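Prakico Releases Card Shoe Monitoring Module for Baccarat Tables

Unit checks back-pattern alignment before each deal
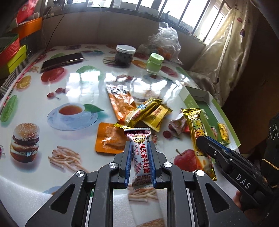

SUSUNETTI, September – Prakico, a supplier of table game equipment, has released Mugo, a monitoring module for eight-deck baccarat shoes. The module mounts at the shoe exit and reads the back of each card as it is drawn. Cards with an asymmetrical cut or a rotated pattern are logged and reported to the pit terminal.

Mugo completes one read in 20 milliseconds and stores the results of the last 35 shoes. It runs on the existing table power supply and connects to the surveillance network by cable. Installation takes some 3 hours per table.

"Pattern checks are normally done by sampling before the cards reach the floor," said Shengli Zou, product manager at Prakico. "The module extends the check to every card in play. The dealer's procedure does not change."

The Zestley casino ran the module on two baccarat tables during a field trial. Nipon Kaewmanee, who supervised table games for the trial, said the alert threshold was adjusted once, after worn cards produced false reports. 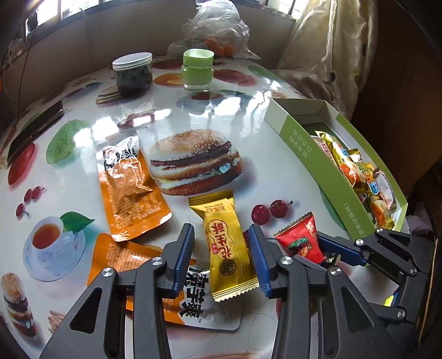
Availability

Mugo can be ordered now for new and installed Prakico shoes. Delivery is subject to approval by the gaming regulator in each jurisdiction. Technical documentation is supplied to licensed operators on request.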